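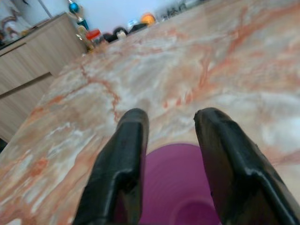 Figure 8.1 The open fingers on either side of a plastic cup, seen from the wrist of the arm.

Chapter 8
Watching a Machine at Work: The Demonstration Visit

On Sat 6 July the Vieira Technical Institute opened its doors to families, local employers and pupils from the schools of the Bruvine district. Visitors were shown how a robot arm handles the ordinary things of a meal: cups, bowls, forks and spoons. The demonstration was led by Jucélia Arruda, who teaches the second-year course in automation, and it lasted 20 minutes for each group.

Most visitors had seen industrial robots on film, welding car bodies or stacking boxes. In those settings each part arrives in the same place and facing the same way, and the robot repeats a fixed set of movements. A household table is a different matter. Objects are put down wherever there is room, they may be turned on their side, and a light cup may shift when it is touched. The machine must first find the object and then decide from which direction to approach it.

In her opening remarks Ms Arruda asked each group to ignore the arm for a moment and to watch the two fingers of the gripper. "The arm brings the hand to the place," she told them. "The difficult part is the last 13 centimetres." Several visitors wrote this figure down, and it will be used again in the exercises on approach distance in Section 8.4.

8.1 What the visitor sees

A person standing beside the table and a camera fixed near the gripper give two very different accounts of the same task. The camera at the wrist shows the rim of the cup and its position between the fingers, but little of the arm behind them. A wider view shows how the arm reaches across the table and which other objects it must avoid.

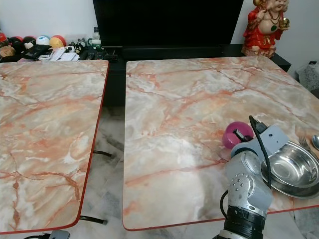

Figure 8.2 The arm at the right-hand table, with a fingertip touching the rim of a cup lying on its side. A shallow steel bowl, a fork and a spoon are also on the table.

A cup lying on its side presents the gripper with a curved wall and an open rim. If the fingers close at the wrong height, the cup may roll. Placing one finger inside the rim and the other outside can give a firmer hold, although the fingers must then be lined up with some care. Cutlery raises other problems. A fork is thin and flat, and there is very little of it above the table for the fingers to grasp.

Visitors were also asked to consider the surface itself. Polished tops with a strong pattern, such as the veined ones in Figures 8.1 and 8.2, reflect light and can make the edges of an object harder for a vision system to separate from the background. The same is true of polished steel.

8.2 Questions raised on the day

The institute kept a written record of what visitors asked. Many wished to know how much practice such a machine requires. Ms Arruda replied that her students had planned for 1000 attempts with the cup before the course review in January, and that failed attempts would be kept in the record along with the others. An employer from Enudus asked whether the same gripper could be used for packing. A pupil asked who decides when the fingers should stop closing, a question to which the whole of Section 8.3 is given.

Before reading on, look again at Figure 8.1 and note in your workbook which parts of the cup are hidden by the fingers.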